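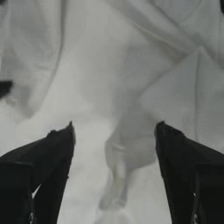 Gallery: the Prisstead folding arms

Two arms, one bench and a large supply of white cotton! We've been putting this together in the shared workshop at Prisstead since May, mostly in the evenings, and I can't remember enjoying a build this much. The joints run on Turnevico servos, bought second-hand for 600 the lot, and the fingers are our own design (we're on version 10, and I still want to fiddle with the tips).

The bit I love most is the pinch. Cloth doesn't hold still for you the way a block does, so the fingers have to come together right at the tips and stay together while the arm moves. Finlay Rankin wrote the grip routine and I do the wiring and the swearing.

Tips closed on white cloth, with the fabric gathered down to a narrow point between them.
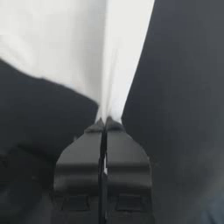

Ishbel MacLeish left a note on our build log wondering if softer pads would let us close with less force, as her own gripper over in Carnstead kept creasing shirts until she changed them. Finlay reckons she's right. I've got a sheet of rubber waiting to be cut up, so pads may well be version 11.

Then there's using both arms at once, which is a whole different game. They have to agree on where the hem is, and if one pulls a few millimetres further than the other the whole shirt skews round. Our log stands at 955 grasps and we're going to have cake at 1,000.

T-shirt spread out on the dark surface, with a gripper at each side of the hem. 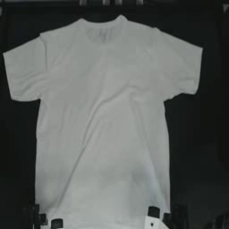 Sleeves are next on the list. The plan is to fold them in one at a time, left then right, and bring the hem up to the collar after that. Long sleeves can wait until the cable runs are tidier.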